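Flirndale Cell Safety Review
Minutes of meeting, 5/1/23

Present: Omprakash Vashisht (chair), Narendra Solanki (minutes), cell operators, maintenance
Apologies: Saxena site office

1. Previous minutes
Accepted. The open item on floor marking is carried over to August.

2. Fault on the paper handling cell
Narendra Solanki read the fault log. During a folding run the arm controller dropped its connection to the gripper for 3 seconds. The gripper held its last commanded position, as designed, but the arm went on with its path. The sheet tore and the wrist pulled up against the fixture with enough force to trip the torque limit. The cell stopped at that point. No one was inside the guard.

The log shows 56 short dropouts since the Cirnden cable was fitted, nearly all under the alarm threshold. None had been reported to the operators because the screen only shows dropouts that end in a stop.

Maintenance found the wrist connector loose on its latch. The cable clamp had been set too tight for the last joint, so each full turn put a load on the plug. The clamp has been moved back and the connector replaced.

3. Stop behavior
Omprakash Vashisht asked why the arm kept moving with no gripper signal. The watchdog for the gripper was left at the factory setting of 2000 ms, and on expiry it raised a warning only. It was agreed that loss of signal must stop the arm — a warning is not enough where an operator may be reaching for the sheet.

The Sultine guard switch was tested 4 times after the fault and opened the safety circuit each time. It played no part in the event.

4. Restart
The cell was restarted at reduced speed with the watchdog set to stop. Paper work only until the review is closed. Grip force is unchanged. Work at the wrist during the reduced speed run, pink stock, strip held between the two fingers:

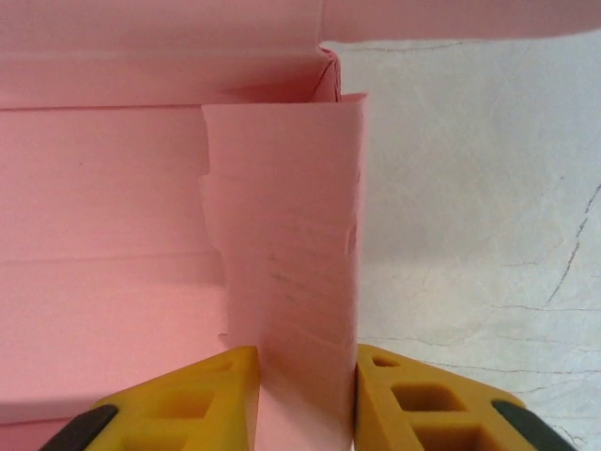
Narendra Solanki objected that reduced speed hides the problem, as the connector was only loaded on fast turns of the last joint, and a clean log at this speed would prove little. He wanted a full speed run with the guard closed and no one at the cell before it goes back to normal use. Maintenance agreed. The chair asked that the run use scrap stock and that the dropout counter be set to zero first.

5. Actions
Full speed run behind closed guard, log to be attached to these minutes — N. Solanki
Show all dropouts on the operator screen, with or without a stop — maintenance
Check clamp position on the other arms — maintenance
Write up the new watchdog setting in the cell manual — O. Vashisht

6. Other business
Spare connectors are down to the last bag. Order to go through the Saxena office.

Next meeting to be set when the full speed log is available.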